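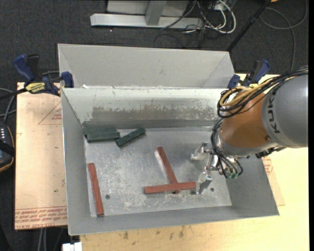
Figure 1. Metal bins on a wooden tabletop, with three green blocks in the front bin.

Unit 4: Counting Civilian Deaths in Armed Conflict

Casualty figures reported during a war are estimates produced under pressure. Students should be able to state who compiled a figure, what period it covers and which deaths it leaves out.

Case study. The siege of Domosville lasted 36 days. A monitoring group in Wultlow, working from hospital lists and telephone interviews, recorded 1000 civilian deaths. The provincial authority gave a total of 2000 – a figure that included fighters and persons still missing. Both numbers appeared in press reports without explanation.

Terms
Documented death: a named person, confirmed by two independent sources.
Excess mortality: deaths above the level expected in peacetime, including those from illness and lack of care.

Reading: the Fliderthorpe survey, sections on method and duplicate records.

Written responses of one page are due Sunday at 16:00.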